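**Subject:** Re: [home-water] Softener set too strong? White film on everything

Hello all,

I am sorry for the slow answer. I wanted to read the meter a second time before I wrote. I quote the earlier message so that new members can follow.

> We moved to Flamgate in May and the previous owners left us a Bosex softener in the basement. The display shows hardness 7 and I don't know if that is low or high. The glasses come out of the dishwasher with a white film, and when I wipe it with vinegar, sometimes it goes away and sometimes it stays. Should I put the number up or down? There is no manual. Also it makes a noise like a drain at night and my wife wants to know if this is normal.

First the noise. Yes, it is normal. The softener washes its resin at night, when people don't use water, and it sends the salty water to the drain. Ours starts at 2 a.m. If yours starts while you take a shower, the clock is wrong, and you will get hard water during this time. After a power cut I always have to set the clock again.

Now the film. There are two kinds and they look almost the same. Limescale goes away with vinegar. Etching does not go away, because the glass itself is damaged, and this can come from water that is too soft together with too much detergent. You write that you have both results. My guess is that some of your glasses are old and were etched before, and the new film is lime.

Before you change the number, please test the water. You need to test it in two places, at a faucet before the softener (for many houses this is the garden faucet) and at the kitchen faucet. I use the paper strips from Tetent. They are not very exact, but they are enough to see if the machine does anything. With us the kitchen side should be near zero, and for over a year it was not, and I did not notice.

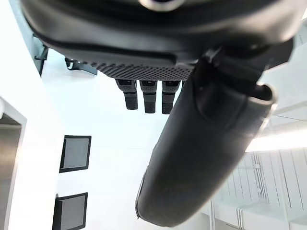 One member wrote to me off list that strips are a waste of money and that I should buy the drop test, the one where you count drops until the color changes. It costs more, but the bottle lasts a long time, and the result does not depend on how good your eyes are in the evening light. I agree with the second part. For a first look I would still take the strips.

In our case the fault was a small one. The valve is from Valentini and it has a bypass screw, which lets a little hard water go through on purpose. It was open much too far. I closed it half a turn, waited one day, tested, and closed it a little more. The seal under this screw is part 3855 and it is good to have one at home, as the old one can start to drip when you touch it after many years.

I also changed the capacity setting. It was 3000 gallons between two washes, and for our water this is too much. The resin was already used up some days before the machine wanted to wash it. I cannot tell you the right value for your house, it depends on the hardness and on the amount of resin.

Our sink is a stainless steel double one and the countertop has a white marble pattern. On the steel I see lime spots very quickly, on the countertop only when I put my hand over it and feel them.
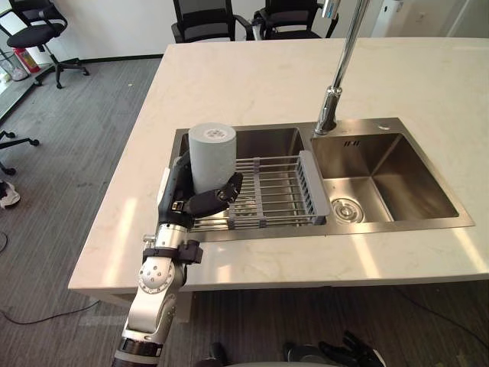
*Message page last changed: May, 5:40 p.m.*

For cleaning the sink I use citric acid powder in warm water, one spoon for a small bowl. I leave it for five minutes and rinse well. Please be careful if your countertop is real marble. Acid makes dull marks on it, and vinegar does the same.

So my advice for the Flamgate house is to leave the 7 as it is until you have the two test results. Some displays count in grains and some in other units, and without the manual we cannot know which one you have. There should be a sticker under the salt lid with the model. If you send the model to the list, maybe somebody has the manual as a file.

One more question from my side. Does anybody know if the older Bosex tanks can take the salt in blocks, or only pellets? The store near us stopped with the pellets.

Kind regards from the hard water side of the valley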